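**FOR RELEASE IN AUGUST, any time after 9 am**

# Shared workshop puts out plans for a hand-held gripper you can build on a kitchen table

Luduvside, the members' workshop on Arellano Road, is releasing the full plans for Brella, a two-fingered hand-held gripper with a camera on it. Free to download. Free to change. Free to sell, if anyone wants to.

Brella is for people who want to teach a robot arm to pick things up but haven't got a robot arm yet. You hold it, you do the job yourself, the camera records what the fingers do. The recordings go into Tivum, our own sorting software, which goes out the same morning under the same licence.

Parts for one come to less than £12 if you already have a printer and a camera. Two evenings to print, one to put together. Longer if you strip a screw, which we did.

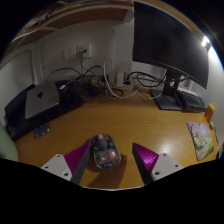
**Luduvside build desk, Brella project lead and release editor**

The fingers are the bit we're proudest of. Ribbed wedges, printed in magenta becuase that was the spool on the machine, and we've got fond of it. They bend round what they're holding instead of just pinching it. Dark grey strip on the inside face of each for grip. Light grey plates behind, three screw holes in each, so a finger comes off with one small screwdriver and a new one goes on.

Earlier fingers were solid. Fine on a block of wood, hopeless on anything round or slippery. Anyone who came to the spring open evening will remember the egg.

The plan from the start was to test on ordinary desks with ordinary mess. Laptops, cables, power strips, whatever is already there. A clean white table teaches a robot about clean white tables. So the first task in the set is a dull one and we make no apology for it: the computer mouse. Come in from above, close the fingers, lift, put it down somewhere else. A mouse is low and rounded and hard to get hold of squarely, and most people have one to hand.

Members have now recorded 3,066 goes at small desk jobs. We aimed for 3,000 and somebody kept going. The lot is included with the download, bad ones too. Failed grabs are marked as failed and left in.

**What's in the download**

- Print files for fingers, plates, handle and camera mount
- Screw list, with the lengths we should of used first time
- Tivum, with a short guide
- All the recordings, sorted by job
- A wiring sheet for the optional finger sensor (still rough, treat with care)

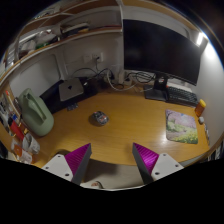

*Brella at the desk, fingers open, with the mouse on bare wood ahead of it.*

**Notes on the build, for those who'll ask**

Handle is printed in two halves and glued. Print it upright and it will snap, lay it flat. The wide lens takes in the desk and a good deal of the wall behind, with black corners where the round picture stops. Leave the corners alone, Tivum expects them.

Bright lamps are a nuisance. A strong light near a monitor puts a white patch on a varnished desk and the software used to take it for an object. Mostly fixed. If you get odd results, try turning the lamp before you start changing settings.

The finger strips wear. Ours lasted 1,000 grabs before the edges began to lift, yours may vary with the glue. Cut spares while you've got the knife out.

Left-handed handle: coming. It's drawn but not yet printed.

**Not a product**

Luduvside isn't selling Brella and won't be taking orders. No kits either, please stop asking at the front desk. Anyone who needs parts printed can book time on the workshop machines at the usual member rate, or at the visitor rate in the evenings from 6 pm.

We'd like other workshops to record their own desks and send them in. Kitchens and sheds as well. Same file layout if possible, the guide has a page on it. Please clear away letters, bank cards and anything with an address on before recording, the lens sees more than you think.

**Coming next**

A mount that fits Brella's fingers to a cheap second-hand arm, so the same fingers do the teaching and the doing. Work has started. No date for it. A drawer-opening set is being recorded now and goes up when it's been checked.

**Press and visits**

Build evenings are open to reporters, just tell us beforehand so there's a spare chair. Both pictures may be used free of charge with a credit to Luduvside. Larger copies on request from the build desk, Luduvside, Arellano Road, side entrance, ring twice.

ENDS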